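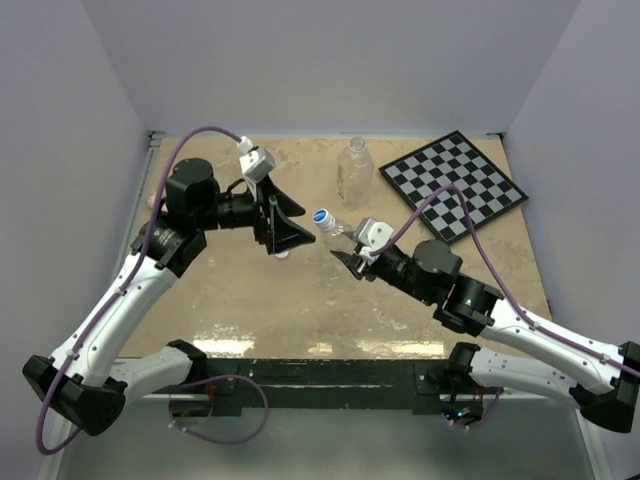

Clear plastic bottles: guidance for residents of Famville and Lilomgate. The Resident Services office has received a number of enquiries since the new sacks were delivered, and this thread sets out the answers in one place. Please read to the end before sending a message, as most points are covered.

37 shares

The new arrangements apply to every household that puts its recycling out under the Flalow scheme. Residents of Kofler House use the shared store on the ground floor and should follow the notice on the store door where it differs from this thread.

Clear drinks bottles go in the clear sack. This includes water, squash, fizzy drinks and fruit juice. Coloured and cloudy plastic continues to go in the mixed box with tins and trays, as before.

4 comments

Bottles should be emptied and given a short rinse. A little cold water, the cap back on, a shake, and the water poured away will be enough in nearly all cases. Washing-up water that has already been used is perfectly suitable. Detergent is not required.

Juice bottles deserve a little more care than water bottles. Sugar left in the base dries to a sticky film, particularly where the plastic is ridged, and it attracts wasps to the sacks in warm weather. We received several complaints of this kind from Lilomgate over the summer.

Paper labels may be left on. A number of residents have told us that they soak and scrape every bottle. We are grateful for the effort, but the sorting contractor does not ask for it, and the wet scraps of paper tend to end up blocking kitchen sinks.

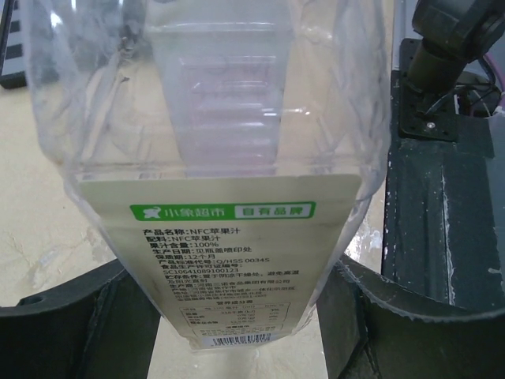
Clear apple juice bottle with its paper label still on. Labels of this kind may stay in place.

Full plastic sleeves, of the kind that cover a bottle from shoulder to base, are a different matter. Please cut or tear these away and place them in general waste. Where there is a perforated line, the sleeve should come off without scissors.

37 shares
4 comments

We have been asked whether bottles bought from specialist or overseas grocers are accepted. They are. The language on the label makes no difference to the collection. What matters is that the bottle is clear plastic and that it held a drink or another food product.

If you are not able to read a label and are unsure what a container held, please set it aside and bring it to the advice desk. Staff will be glad to help. Please do not bring containers that held paint, bleach or motor oil into the building. These should go directly to the household waste site.

Several residents have asked what the letters NFC on a juice label mean. They stand for "not from concentrate". The term describes the juice and has no bearing on how the bottle is sorted.

The date on a label, or on a cap, is likewise of no concern to the collection crew. Juice that is past its date may be poured down the sink with the tap running. Please do not place full or part-full bottles in the sack. A sack containing liquid is heavy to lift and liable to split on the pavement.
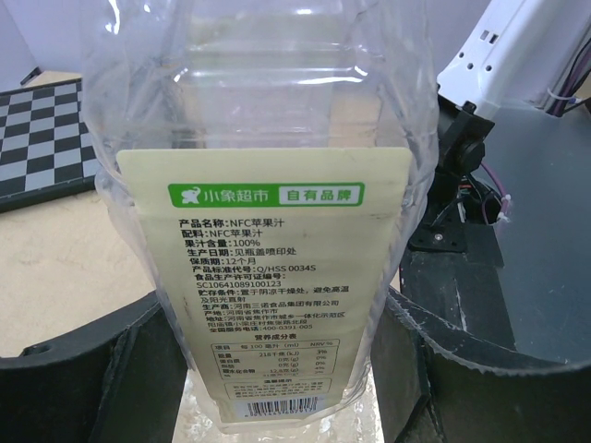

On the question of crushing, our advice has changed. Residents were previously asked to flatten all bottles. They may now be left in their ordinary shape, or pressed lightly by hand to save room. Bottles which have been stamped completely flat can be mistaken for card on the sorting line and are sometimes lost.

Caps should be screwed back on. Loose caps fall through the sack or roll into the drain. If a cap has already gone missing, the bottle will still be accepted.

4 comments

Bottle sizes: there is no lower limit. Large bottles for water coolers are too big for the sack and should be returned to the supplier.

The first delivery to Famville consisted of 600 rolls of sacks, with a further 400 for Lilomgate. Any household that has not received a roll may collect one from the advice desk. Please bring something showing your address. One roll per household, please, until the second delivery arrives in October.

Collection remains weekly. Sacks should be at the kerb by seven in the morning and should not be put out on the previous afternoon. There is no collection on a Sunday, and sacks left out over the weekend will be treated as litter.

37 shares

Residents who find it difficult to carry a sack to the kerb may apply for assisted collection. The form is short and may be completed over the telephone. A neighbour or relative may apply on a resident's behalf, with that person's agreement.

Correction to an earlier post in another thread: we stated that cooking oil bottles were excluded. They are accepted if they are clear and have been drained and wiped out with kitchen paper. The printed leaflet is correct on this point and does not need to be replaced.

Questions about the scheme should be addressed to Mamta Chaudhary, Resident Services. Replies to this thread are read on weekday mornings, and individual missed collections are best reported by telephone.

4 comments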